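Subject: Re: [feltmakers] Wool shrinks more on one side

Hello all, and thank you to Lieselotte for the question. I answer under her message. 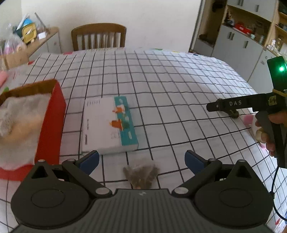
How much bigger should the layout be than the finished piece? For slippers and bags in Jara wool I take a factor of 1.4, and for the finer Arura batts I take 1.5, always measured on my own sample and not on the number from the seller.

Lieselotte Fröhlich wrote:
> I have made a bag from 305 grams of Cotard top, four layers,
> over a plastic resist. The front is now clearly smaller than
> the back and the opening is pulled to one side. I rolled it
> 1000 times in total, as the instruction says. Was my soap
> too strong? I would like to make it again before October.

I do not think it is the soap. With too much soap the fibers slide and the felting becomes slow, but it becomes slow on both sides.

More probably it is the direction of rolling. Wool shrinks mostly in the direction in which you roll it. If you roll always from the bottom to the top, and the front is always inside, then the front gets more pressure. I turn the piece by a quarter after every 50 rolls, and after four quarters I flip it over and begin again. It is boring but it works.

The second point is the layers. Did you weigh the wool for each side separately? I made this mistake with my first bag. One side had 12 grams less, and I could see the difference already before fulling. Now I divide everything on the kitchen scale before I open the water.

For the bag you have already, I would not throw it away. Make it wet again with warm water, put the resist out, and rub only the back by hand, in the direction where it is too long. Stop often and measure — wool does not go back so easily.

About the resist: I use the floor underlay from Flonstead, 6 mm thick. You can feel the edge through the wool, and this helps against a ridge at the side.

Does somebody have experience with Cotard top for bags? I know it only from scarves.

Greetings,
Marit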